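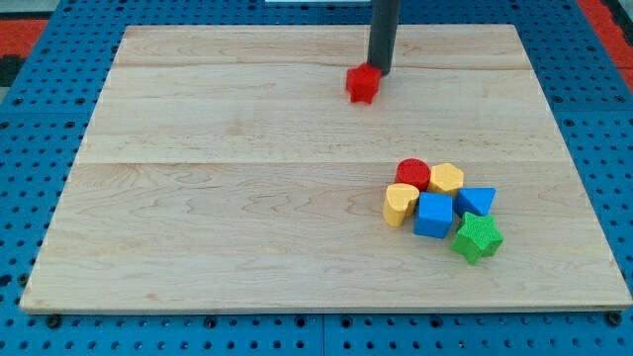
A board made up of light-coloured planks, with the grain showing.

October
By our business staff

Pladley joinery to move into former Likano works

A joinery firm that has traded in Pladley since the 1970s has been given permission to move into the old Likano carpet works on the edge of the town, bringing the building back into use after it stood vacant for four years.

Oddsson, which makes worktops, stair parts and shop fittings, will take the ground floor and the rear yard. The district council granted a change of use this month with conditions on noise, deliveries and dust extraction.

The firm employs 107 people across two sites in Pladley. It says all of them will be offered jobs at the new address, and that it expects to take on four apprentices in its first year there.

Oddsson has been looking for a single site for some time. Its present workshops are on opposite sides of the river, and part-finished work has to be taken by van from one to the other. The larger of the two is leased, and the lease runs out next summer. The smaller one is owned by the firm and will be sold.

In its application the company said the split had become a problem as orders for worktops grew. Boards are glued up at one site and sanded and oiled at the other, and in winter they can pick up damp on the way across. Having everything under one roof would allow timber to be kept at a steady temperature from the time it is delivered.

Most of the firm's hardwood comes through the timber merchant Trerkitis, which has a depot on the same road as the Likano building. Lorries now drive through the middle of town to reach Oddsson's yards. The highways report put the number of lorry trips through the centre at 148 a month and said most of these would stop once the move was complete.

The council received 31 letters about the plan. Those in favour mainly mentioned jobs and the state of the building, where windows have been broken and part of the roof has let in water. Those against were mostly from homes behind the rear yard, and raised early morning deliveries and the sound of saws and extraction fans.

Under the conditions, no machines may be run before 7.30am or after 6pm, and the yard gate must stay closed on Sundays and bank holidays. The extraction plant has to go on the side of the building furthest from the houses. A fence 100 metres long will be put up along the rear boundary before work starts inside.

One point is still to be settled. Residents had asked for the footpath beside the works, closed when the carpet factory shut, to be opened again as a short cut to the primary school. The path belongs to the owner of the building, and the council said it could not be made part of this decision. Talks about it are going on separately.

The upper floor is not included in the plans. It has no lift and would need a second staircase before it could be used as a workplace, and a further application would be required.

Repairs to the roof are due to begin before Christmas. Machines will be moved from the leased workshop first, with the smaller site to follow in the spring. Oddsson said its trade counter would stay open at the present address until then, and that customers with orders placed before the move would be told by post where to collect them.

The planning papers, including the noise report and drawings of the fence, can be read at Pladley library during opening hours.

Share this story: 14 shares
Comments (4)

Contact the newsdesk | Copyright, all rights reserved | Back to top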